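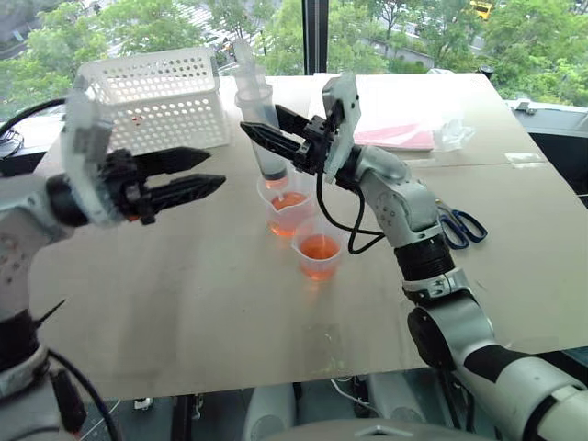 Grulano fingers vs Limar fingers, round two. Quick notes because I have to give the Limar set back to Veerle and she wants to know what I think. Both went on the same pair of arms, same Verschueren controller, no retuning in between. My feeling going in was that grip force would decide it. Nope. Shape did. A syringe is a nasty little thing to hold, slick and round and light, and the black fingers had it upright with the tip down over the orange stuff, which is the pose I care about. Left arm just waits its turn with the jaws a bit open. I keep wanting to give it a job, maybe steadying the cup.

Things I liked about the Grulano set. Angular, so there's a real edge to line up on. Easy to swap, 2 screws a side. Didn't mark the plastic, as far as I can tell. Things I didn't: the pads pick up fluff like crazy and the screws are soft. Already chewed one up. Limar fingers are nicer to look at and teh rubber is better, but they're fat, and fat fingers near scissors and cups is asking for a knock.

Camera-wise I'm still on the head view only. Fine for the cups. Not so fine for clear plastic on a tan board, you really have to squint to find the tip once the syringe is over on its side.
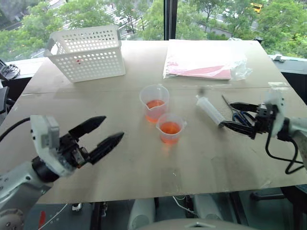 Settings, for anyone copying me

Speed way down, 13 percent. Close force on the second notch. I had the controller log capped at 2000 lines and it filled up faster than I expected so bump that before you start, I lost the first part of the Limar session and had to go from memory. Cable slack matters too, leave more than you think at the wrist.

Where I'm at: keeping Grulano on the right arm, undecided on the left. Veerle Jacobs says try the Rostance ones, long and skinny, she has a pair in a drawer somewhere. Will do that in May probaly, once the other job is off my desk. If anyone has run those on a Verschueren box leave a comment, I'd like to know if the connector fits or if I need to make up a cable.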